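Xiangqi table stays through the summer

June 15, 2022

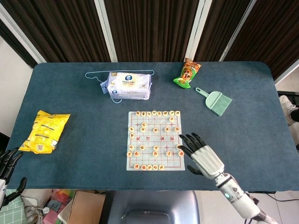

The Chinese chess table at Mabaso started in April as a trial and was due to finish this month. It will now stay until further notice. Sessions are open to anyone on the Drorska membership list and there is no charge.

A set has 32 pieces, 16 a side, and the two armies face each other across the river in the middle of the board. Pieces sit on the points where the lines cross, which catches out most people who come from Western chess. The characters take a session or two to learn. Wian Hlongwane has made a one-page crib sheet with all the names and moves, and copies are in the drawer with the rules booklet.

We have had 19 players sign in so far, three of them under twelve. Most games last less than an hour.

A few points on looking after the table. The boards are paper, so please roll them when you put them away, as folded ones crease along the river and the pieces will not lie flat. Snacks are fine, but wipe your fingers before you play and take your packets home with you. The felt-like top marks easily and should be brushed, never scrubbed with water.

Two sets came back in May with a soldier missing. If you find one in a coat pocket, hand it in at the Clultel desk. Beginners' evenings carry on at the usual time, and names for the July ladder should go to Wian.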